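Cómo cuidar una mesa de madera que se usa todos los días 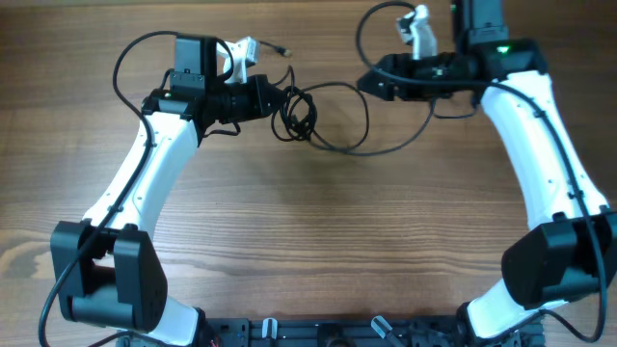
Madera de tono marrón medio, con la veta a lo largo, vetas más oscuras y un dibujo en remolino como de nudo.

Viernes, 3 de diciembre de 2021

Se acercan las fiestas y con ellas llegan las copas, las fuentes calientes, los codos de toda la familia y ese vasito que alguien deja sin posavasos y que descubrimos al día siguiente. Me escribís a menudo preguntando por las mesas de madera, así que hoy me siento con calma (y con un café, sobre su platito) a contaros lo que hago yo. Lo he ido aprendiendo a base de estropear alguna que otra cosa, no os voy a engañar.

Lo primero es la limpieza de diario. Un paño de algodón apenas húmedo, bien escurrido, y luego otro seco por detrás. Siempre siguiendo la veta, nunca en círculos, que es como nos sale a todos cuando vamos con prisa. Si ha caído grasa, pongo una gotita de jabón neutro en un cuenco de agua templada y vuelvo a pasar el paño seco al final. Los multiusos con amoniaco los dejo para los azulejos.

Los cercos blancos de los vasos tienen mejor arreglo de lo que parece. Si la mesa está barnizada o encerada, colocad encima un trapo de algodón limpio y pasad la plancha tibia, sin vapor, unos segundos. Levantad, mirad, y repetid si hace falta. ¡Paciencia y la plancha al mínimo! Los cercos negros ya son otra historia: ahí la humedad ha entrado en la madera y toca lijar, o aprender a quererlos.

Antes de lijar nada, probad en una esquina por debajo del tablero. Yo uso lija del 180, envuelta en un taco de corcho, y voy en el sentido de la veta con pasadas largas. Donde haya un nudo o un remolino como el de la foto la cosa se complica un poco, porque ahí la fibra cambia de dirección y se marcan los arañazos con una facilidad pasmosa. En esas zonas aflojo la mano y sigo la dirección general del resto de la mesa. Después aspiro bien el polvo – con el cepillo suave, por favor – y repaso con un trapo seco.

Para nutrir, aceite o cera, según lo que ya lleve la mesa. A mí me gusta el aceite para madera de Sutier, que oscurece un pelín el tono y huele poco; el bote pequeño me costó 2,900 en moneda de mi tierra y me ha durado muchísimo. Doy tres manos muy finas, retirando el sobrante con un paño a los quince minutos y dejando un día entero entre una y otra. Los trapos empapados en aceite se extienden al aire libre hasta que estén secos del todo, nunca hechos una bola en el cubo, que pueden llegar a arder solos.

Y si trabajáis en la mesa, con herramientas, cacharros de metal o cables por en medio, comprad un retal de fieltro. El mío es de la mercería Grumville, mide 75 centímetros de ancho y se enrolla en un cajón cuando vienen invitados. Y levantad las cosas para moverlas, sin arrastrarlas, aunque pesen poquito.

Yo le doy el repaso grande en abril, con las ventanas abiertas, y ahora en diciembre solo una pasada de aceite en las zonas que se ven más apagadas. Dejadla reposar al menos un par de días antes de poner el mantel.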